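Minutes of the Meeting of the Wanside House Upkeep Group
Held on Tuesday at 7 in the evening, in the ground floor meeting room 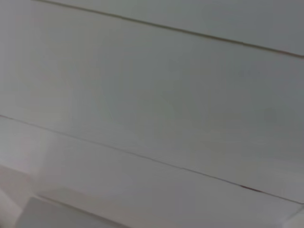
Present: 11 members. Three members have sent their apologies. The meeting was opened at five minutes past seven.

1. Minutes of the last meeting

The minutes were read and accepted with one correction. Under the point on the back stairs it was written "handrail to be replaced." It should be "handrail to be tightened."

2. The white boards

Most of the evening was used for this point. The members had looked at the boards before they sat down, and the discussion started from there.

It was agreed that the faces of the boards are in acceptable condition. They are plain and smooth. One member finds the white too gray and would like a warmer one. Another member answered that the color changes very much with the light, and that one side of the same board can look darker than the other. The group did not decide to change the color. If there is to be a repaint, a sample will be tried first on one board and looked at both in the morning and in the evening.

The faint darker patches were discussed. Two members believe they are only shadow. One member believes that something is coming through the paint. It was decided to wipe one board with a soft cloth and mild soap and to look again after it has dried. No strong cleaner should be used, and no scouring pad, as the surface is matt and could become shiny in places.

The lines between the boards took more time. One of them has a short reddish-brown mark on it. The question was what it is. Rust from a nail was suggested, also old glue, also simple dirt. Nobody in the meeting could say with certainty. The group agreed to do the following:

- The mark is to be touched with a damp cotton swab. If color comes off, it is to be cleaned and left alone.
- If no color comes off, the person from Talukder will be asked to look at it at the next visit.
- Until this is done, no filler goes into the lines.

A proposal to fill all the lines with flexible filler and paint over them was put to the vote. Four were in favor, seven were against. The members against said that the boards need some space to move, and that the filler would crack in the first winter. The members in favor asked that it is written in the minutes that the lines collect dust, and that they are the ones who clean them. This is hereby written.

3. Paint and materials

The offer from Virkeck was presented. It includes primer, two coats of white paint, covering of the floor and removal of waste. The price is 3134 and is valid until the end of March. The offer from Paria is not yet received. The secretary has reminded them two times by e-mail and will now call by telephone.

It was asked if the price from Virkeck also includes light sanding. The offer does not say this clearly. The secretary will ask and will get the answer in writing.

The group will not accept any offer before both are on the table. One member wished it to be noted that the same was said last year about the windows, and then the lower price was lost. The chair took note of this.

4. Storage shelf

There are 19 cans of old paint on the storage shelf. Several have no lid that closes, and some have no label. It was agreed that cans without label are taken to the recycling station. The white paint that is left from the last work should be kept, if it is still usable, for small repairs. Two members will sort the shelf before the next meeting. They need a car and would be thankful for a loan of one.

5. Other matters

The key to the storage room does not turn well. Some graphite powder will be bought.

The chairs should be put back along the wall after each use of the meeting room. This was also said at the last two meetings.

A member asked if the light in the meeting room can be made stronger on the darker side. The group was positive, but there is no money set aside for it. The point will be taken up again together with the paint offers.

6. Next meeting

The next meeting will be held at the same hour, in the same room. The secretary sends out the date when the offer from Paria has come.

The meeting was closed at twenty minutes to nine.

Minutes written by the secretary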